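Home Diary Walks Garden Links Contact

23rd July

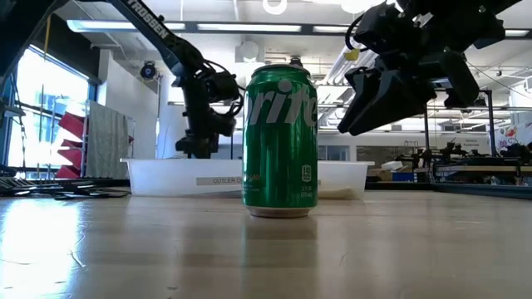
A can of Sprite.

Slept badly again with the window open. The bin lorry came at ten to six and I gave up after that and made tea. Watered the beans before the sun got round to them. The second row is still well behind the first and I think the soil at that end needs more muck digging in over winter.

Bus to Brarkmont for the dentist. He wants to see me again in August about the back tooth, which he says will need a crown sooner or later. I asked what it would cost and he told me to talk to the desk, and the desk said to talk to him. Left it for now.

Walked home the long way by the reservoir. It is lower than I have seen it this year. The old wall is showing on the far side and you can see where the lane used to go down. Two herons, and a lot of martins over the water. My left knee was fine going up and bad coming down. I had the old boots on, and the sole is starting to part at the toe on the right one. I glued it in spring and the glue has gone hard and cracked.

Stopped at the gate above Iturra to eat my sandwiches. Cheese and the last of the green tomato chutney. Ravindra Nautiyal came by with the dog and we talked for a good while about his daughter's move. They have found a flat but the stairs are narrow and the wardrobe will have to go up in pieces. I said I would lend him the long screwdriver and the blankets. He also says the footpath through Manell is shut until the bridge is mended, so that is Sunday's walk changed.

Back by three. Letter from the water company, 95 pounds a quarter from next month. Filed it. Paid the window cleaner, who is up to 14 pounds now and still doesn't do the one over the porch.

Did an hour on the walking log in the afternoon. I had not added it up since Easter. It comes to 2,548 miles from when I started the notebook, though the first few pages are guesses taken off the map. Gayan Wanigasekara keeps his on the computer and says I should do the same. I like the notebook. It has rain on it.

Sausages and new potatoes for supper, with the first of our own peas. There were enough for one helping each and none left over. Picked the slugs off the lettuces at dusk. Rang Mum, who is well but cross about the parking outside her building. She wants the blue casserole dish back.

Read a chapter of the canal book and lost my place twice. Bed at half past ten. Must remember to find those blankets.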